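Small Claims Court: The Little Court with a Big Job

Kids' Law Corner
March 2, 2021

Did you know there's a special kind of court just for smaller arguments about money? It's called small claims court, and it's one of the coolest parts of the whole legal system, because regular people can walk in and tell their own story to a judge!

When you think of a court, you might think of TV shows where lawyers jump up and shout "Objection!" Small claims court is a lot calmer than that. Most of the time there's no jury. In many places the people don't bring lawyers at all, and in some states lawyers aren't even allowed to do the talking.

What kind of arguments go there?

Let's make up a story. Grukbridge is a town with a bike shop called Ruron. A mom brings in her bike and pays $200 to get the brakes fixed. She rides it home and the brakes still don't work. She goes back and asks for her money. The shop says the brakes were fine when the bike left.

Uh-oh. Now we have a dispute, the law word for a disagreement. The mom could write the shop a polite letter first (always a great idea, and some courts want you to try it). If that doesn't settle things, she can file a claim.

Filing a claim means filling out a form that says who you are, who you think owes you money, how much, and why. You hand it in to the court clerk and pay a fee. The person who files is called the plaintiff. The person or business on the other side is the defendant. (Say them out loud: PLAIN-tiff, dee-FEN-dant.)

Then the defendant has to be told about it. That's called being served, and no, it doesn't involve a tray! It means the papers get delivered the right way, so the other side has a fair chance to get ready.

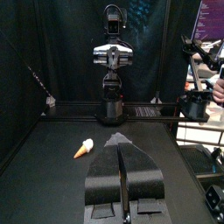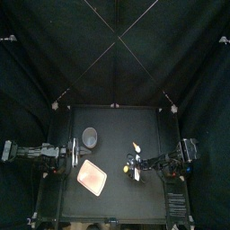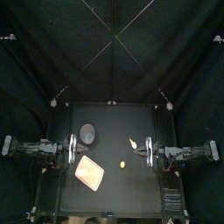 First picture: a toy ice cream cone lying on its side. Second and third: a table with black fabric hung around it.

What happens on court day?

Everybody comes to the courtroom and waits for their case to be called. When it's their turn, each person promises to tell the truth. Then the plaintiff goes first and explains what happened. The defendant gets a turn after that. The judge listens and asks questions, sometimes lots of them.

Both sides can bring evidence. Evidence is anything that helps show what really happened. In our bike story, the mom might bring:

her receipt
the letter she sent to the shop
a note from another bike shop that checked the brakes

The shop might bring its own repair notes, or the worker who did the job. A person who tells the court what they saw or did is a witness.

After hearing both sides, the judge decides. Sometimes you find out right away, and sometimes the answer comes later in the mail. The decision is called a judgment. If the mom wins, the judgment says how much money the shop has to pay her. If the shop wins, it doesn't have to pay.

How small is small?

Good question! Every state picks its own limit. Somebody who is owed $500 would usually fit just fine. If you're asking for more than your state's limit, you'd need a different court, with more rules and more paperwork.

Can a kid go to small claims court?

Sort of! Suppose you shoveled snow all December for a neighbor who promised to pay you and never did. That's a real agreement, and it matters even though you're young. But kids usually can't file a case all by themselves. A parent or another grown-up generally has to do it for them. You might still get to be the witness, and that's a pretty important job.

Try it at home: Case 41, Abreu v. Grirkamby

You need 3 people for this one. (The little "v." stands for versus, a Latin word meaning against.)

One player runs the Abreu Lemonade Stand. One player runs the Grirkamby Cup Company. The third player is the judge. The stand says the cups leaked and wants its money back. The cup company says somebody left them out in the rain.

Give each side time to draw or write some evidence. The plaintiff talks first, then the defendant, and no interrupting! The judge asks each side at least one question, then goes into another room to think – and comes back to read the judgment and explain the reasons for it.

Then trade places and play again. You may feel very different about those cups when you're on the other side!

Words to know

Claim: what you're asking the court for
Clerk: the person at court who takes care of the papers
Plaintiff: the one who starts the case
Defendant: the one who has to answer it
Judgment: the judge's decision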